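Veteleo Grips: Frequently Asked Questions

Last updated Tuesday, February 15, 2022

What are the grips made from?
Our standard knife and tool scales are cut from stabilized maple burl. The Maka line is canvas micarta. Both are machined in our own shop in Aruvside and finished by hand.

What does stabilized mean?
The wood is placed in a vacuum chamber with resin, then heated until the resin cures. It is still wood and it still looks like wood, but it takes on very little moisture. You do not need to oil it. 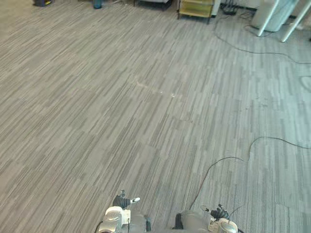
Will my set look like the one on the product page?
It will be close. Burl figure varies from block to block, and dyed blocks vary more than natural ones. If you want to choose your own, put "pick" in the order notes and we will email you photos of three sets in stock.

Do the screws come with it?
Yes, for all folding knife scales. Fixed blade scales ship without hardware. Use the screws that came with your knife, and do not overtighten them. Snug is enough.

Can I sand or reshape them?
You can. Start with 400 grit and work up. Wear a mask when sanding micarta. Once a set has been altered we can't take it back. 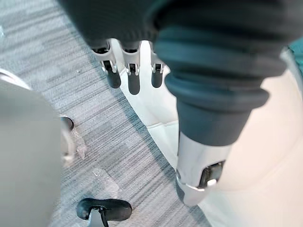
How do I clean them?
Use dish soap, warm water and a soft toothbrush. Dry them with a cloth. Do not use acetone or put them in the dishwasher.

My micarta got darker. Is it defective?
No. Micarta picks up oil from your hands and darkens with use. Scrubbing with soap will bring back some of the original color.

How long does an order take?
In-stock sets ship in 3 business days. Custom work is running 90 days right now. The Subramaniam pattern is sold out, and the next batch is planned for April. 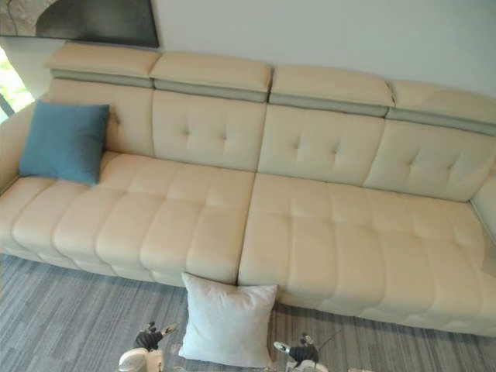 Do you engrave?
We engrave up to 12 characters per side on micarta only. Check your spelling before you submit, as engraved sets are final sale.

What is your return policy?
Unused sets can be returned within 90 days of delivery. Keep the original bag and include your order number. Return shipping is paid by the buyer unless we sent the wrong item.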